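Two Dials: What I Learned About the Microwaves in Our Dorms
Intro to Everyday Design, final project report
Last updated: Feb 10, 2026

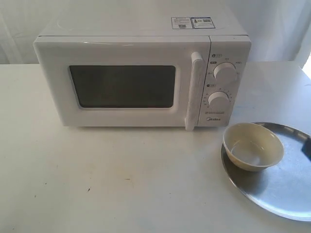 I picked microwaves because I use one every single day and had never once thought about it. My question was pretty simple: do people find it easier to heat their food with dials or with buttons? I live in Rafferty Hall, where the shared kitchen has a dial model, and my friends over in Predby have the kind with a full keypad, so I had both types close by (and plenty of hungry people to bug).

I asked 30 students to heat a mug of water for 2 minutes on each type. Then they told me which one they liked better and why.

Most people went for the dials! You turn the top one for power, turn the bottom one for time, and off you go. With the keypad a lot of people stopped and stared at it first, looking for the right button, and a few ended up in the defrost menu and had to start over. I did that too the first time I tried it, so no judgment.

The dials lost points on short times though. The numbers on a Midea timer dial are tiny and the low end is squeezed together, so trying to get exactly thirty seconds is mostly guessing. One person in my group always turns it way past and then back again - I tried that and I kind of like it.

I also asked about handles. I figured no one would care, but people had opinions! A long vertical handle on the door got a lot of love from anyone who opens it with a bowl in the other hand. Push buttons got complaints about sticking.

If I did this again I'd use real food, maybe the frozen dumplings from Plondska Market, and I'd ask people who don't live on campus. I'd also like to try bigger numbers on the timer dial - I have a paper version half drawn and still need to cut it out.

14 shares | 2 comments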